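Week 4 handout — when does a grasp count as a grasp?

Right, last session we got as far as the policy spitting out a gripper width and a wrist pose every tick, and a few of you asked me afterwards who decides that the thing is holding something. Good question! The short answer is that the policy doesn't, at least in the version we use, so we bolt a small state machine on the side. I wrote ours in an afternoon and have been patching it ever since.

It has these states:

- **open** — fingers wider than the object, nothing between them
- **closing** — commanded width dropping
- **held** — width has settled above the empty-close value
- **lost** — width was settled, then fell again

The obvious test is the one in `held`. Close on nothing and the fingers meet; close on a mug handle and they stop early. Lovely. Rodrigo Marín ran 105 closes on rigid things in November and the width test alone got 100 of them right, and I was ready to go home.

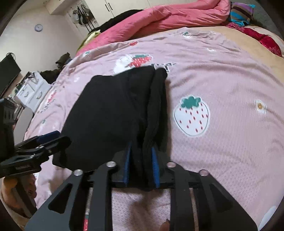 Cloth spoils that test. It squashes, so the settled width depends on how many layers you've caught and how hard you squeeze, and one thin layer can look very like an empty close. With a folded garment like the black one on the strawberry sheet, you've got several folds pinched between the blue pads, and the width reading ought to be kind to you. Now imagine catching a single layer of that sheet instead — your threshold has almost nothing to work with. And a dark bundle on pale pink is an easy job for the segmentation, so please don't tune on clips like that and then wonder why your score drops on black socks on a black chair.

What I'd like you to do is add a second vote from the camera. Take the mask just before closing, take it again once the wrist has lifted a little, and ask whether the cloth pixels near the fingertips moved *with* the fingers. If they stay put in the gripper view while the background slides, call it held. Inmaculada Marín has a neat version using optical flow (it's in the Moya folder, file `flow_vote.py`), and you're welcome to pinch it as long as you read it first.

Two warnings. Mask out the gripper's own parts before you compute anything, or they'll vote "held" every single time — I lost a whole evening to that one. And log both votes separately, please, with a timestamp, even when they agree.

For next time: run your detector over the 1,000 practice closes and bring me the ones where width and camera disagree.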